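Search notebook

November, bench notes, Surumum kitchen

Reopening prep for the Surumum lunch counter, unit 1211. The lease has been extended through spring, so the brisket work continues.

Brine batch 5. Same cure as batch 4, less sugar. Said El Idrissi pulled the briskets at 7:40 a.m. and found the center of the thicker one still gray at the point. Put it back in the walk-in for two more days. The flat is fine and went to the steamer.

Steamer: the Vindent unit holds temperature with the door shut but recovers slowly after each opening. Samah Abdelaziz wants the gasket replaced before we blame the element. Gasket ordered through Sengate. Until it arrives, load both pans at once and keep the door closed.

Slicing: hand cut only. The machine tears the fat cap when the meat is hot. Knife needs regrinding, edge rolled near the heel.

Rye: Erraji loaves are drying out by mid-afternoon. Asked them for a second delivery. They can do it if we commit to a fixed count by 6 p.m. the day before. Samah to decide.

Menu: old regulars keep asking for the smoked meat plate with two sides. Costing not done. Coleslaw is cheap, fries depend on whether the old fryer passes inspection.
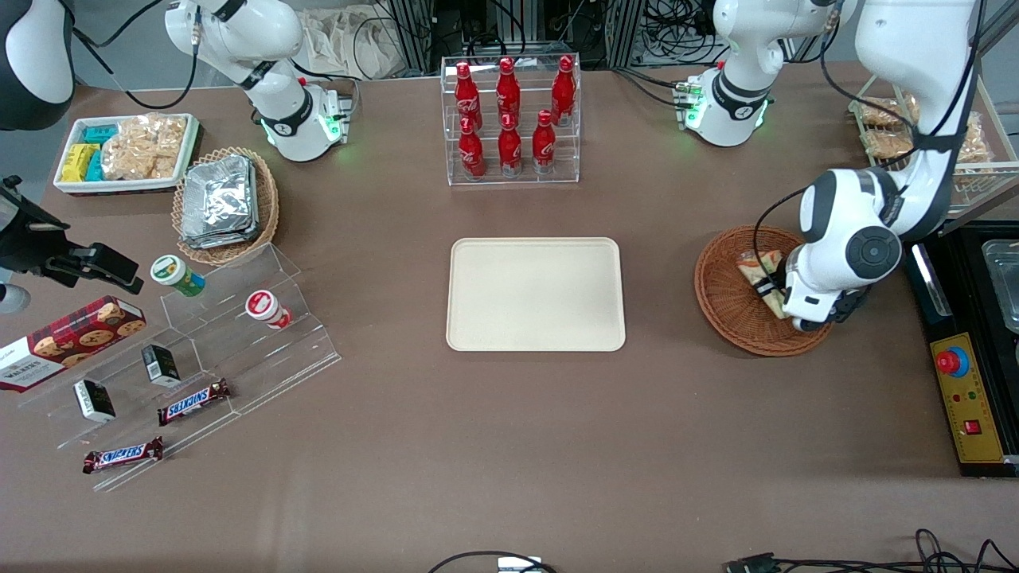
Can the briskets be steamed the day before and reheated for lunch?

They can, but the slices dry out at the edges and the fat sets hard. Steam the same morning and hold whole, cut to order.

To do: label batch 6, drain the second brine tub, call Sengate on the gasket.

Last updated: November, 4:15 p.m.

Back to top | Contact Surumum kitchen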